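Filed under: Work and Workplaces / Short Papers

3. Marking and finding bins in small repair shops

3.1 Setting

Shops of the size we looked at do not have a stock system. They have bins, a marker pen and someone who remembers. Earlier writing on storage (Blackburn's shelf survey above all) deals with big stores, where every place has a printed code and a scanner reads it. Little of that carries over. In the Lokport shop the same bin held fuses in April and cable ends by the autumn, and the code on the rim stayed as it was.
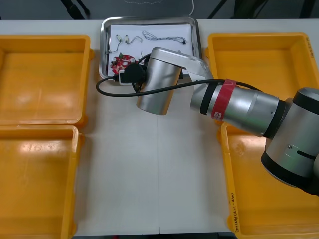 We asked staff at three shops to keep a slip of paper for each search: what was wanted, where they looked first, where it was. 3,497 slips came back usable. Slips with no first place filled in were dropped, likewise those from the Shimada annexe, which closed half way through.

3.2 What people went by

Colour hardly at all. This suprised us, as two of the three shops had paid extra for coloured plastic. Staff went by place first (left, back, under the bench), then by handwriting, then by wear. Several could name a bin from its scratches. One fitter at Inine, asked how she knew the right one: "it's the tatty one". Wear is not something a planner would put in a scheme, but it came up again and again on the slips.

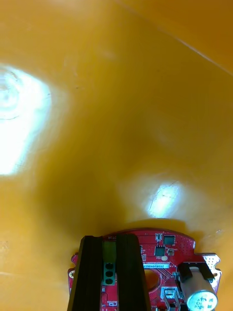

Figure 6. Yellow-orange glossy surface with light scuffs and small marks.

Wear builds up slowly and can't be copied, so it works as a label only while the bin stays in the same shop. When Plurkex swapped out a batch of old bins for new, first-place errors went up and stayed up until the new ones had been written on. Nobody had planned for that. The marker pen fixed most of it, not all.

Divided trays were a seperate problem. Slips give the tray but seldom the side, and a small part pushed to the wrong side counted as found by some staff and missing by others.

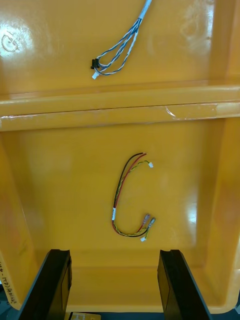

We settled on counting it as found if the searcher did not have to leave the bench. Rough, but the same rule was used at all the shops. Roland Blackburn, who read a draft, would have split it further and he may be right; the slips don't let us.

Moulded lettering was read least of all. It names the maker's part, not what the shop keeps in it, and staff had stopped seeing it.
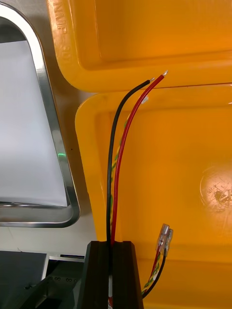
3.3 Limits

Slips were filled in by busy people. Short searches are surely under-reported. No night work covered. Shop managers saw the slips at Inine, not elsewhere, which may have made staff there more careful, or less frank. Times were taken off the wall clock and we make no use of them here.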